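Hi again, and thanks for moving the check-in back to August, it gave me time to get the save system working before I had to write about it!

Where the game stands. Tratholm is now playable from the harbor to the bell tower in one sitting, without me hovering over the keyboard to skip the broken bits. The last report ended with the ferry level crashing whenever the player turned around too early. That one took me four days to find. The fog was being loaded twice, once by the level and once by the weather script I wrote back when I thought every level would have its own weather, and the second copy never got cleared. I've ripped the weather script out completely. Levels just carry a plain settings file now, and I can change the fog without rebuilding anything.

Saving. You can save at any lantern, quit, and come back with the same items and the same doors open. The villagers still forget what you told them if you quit mid-conversation. I know why (the dialogue tool keeps its own list of what's been said, and I only store the main one) and it's next on my list.

Dialogue. I moved all of it over to Nondeck, and I'm glad I did, even though it ate most of a month. Writers can now type a line, tag it with a mood, and hear the placeholder voice play without asking me for a build. Gianni Fabbri has been writing the miller's scenes in it and has already sent me a pile of branches I hadn't planned for. Some of them are really funny. We may have to trim them, the miller currently talks more than the main character.

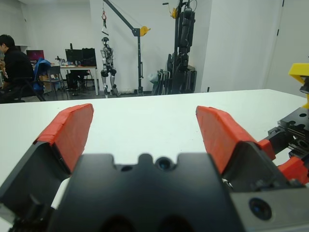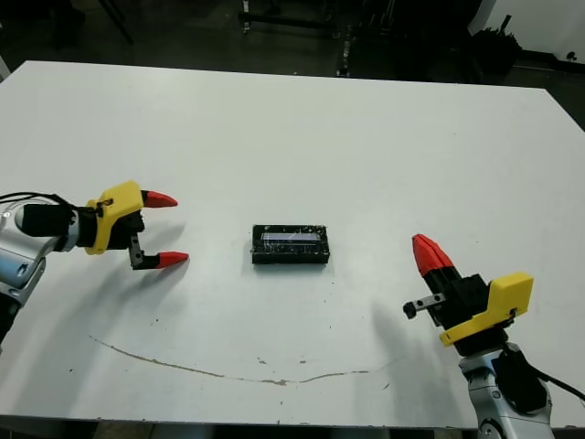
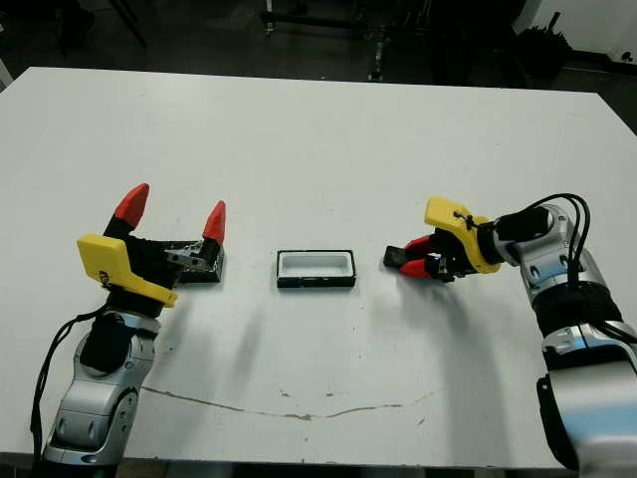
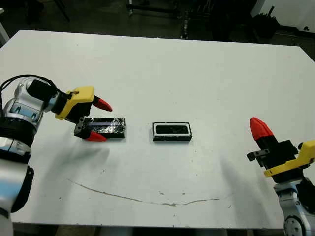 Cinzia Zanetti wrote back after playing the July build that the harbor finally felt like a place she wanted to poke around in, but that she walked past the first lantern both times and lost her progress. She'd also like the map to open on the part of town you're standing in, and she asked whether the bell tower puzzle is supposed to be solvable by just ringing everything.

It is not supposed to be! I've fixed that since — the bells now reset if you ring them out of order, with a low clunk so you know you've done something wrong. The lantern is harder. I made it brighter, which helped a little, and I've moved it to the foot of the stairs where you pretty much have to bump into it. The map change is easy and will be in the next build.

Sound. Bang delivered the footsteps and the door sounds, and they're lovely, especially the wet wood on the pier. The music is behind. We have two finished tracks and two sketches, and I'd like to hold the rest until the chapel level has its final lighting, so we aren't scoring a room that's going to change on us again.

Performance. On my own machine everything runs smoothly. On the older laptop at the Gresard office the market square stutters when the crowd comes in. Right now every villager figures out their own path every single frame, including the ones behind buildings. I've started grouping them so that only the ones near the player think that hard, and the early numbers look good, but I don't want to promise anything until I've tested it with the full crowd.

Money. We're on budget for code and writing, slightly under for sound (only because the music is late), and over on testing, mostly from buying that second controller and paying people for longer sessions than I'd planned. I'd like to shift a bit of the sound money over to testing if that's okay with you. The updated spreadsheet is in the shared folder, second tab.

Next up: villager memory, the map, the crowd fix, then the chapel. I'll send a build as soon as the memory thing holds up through a whole playthrough.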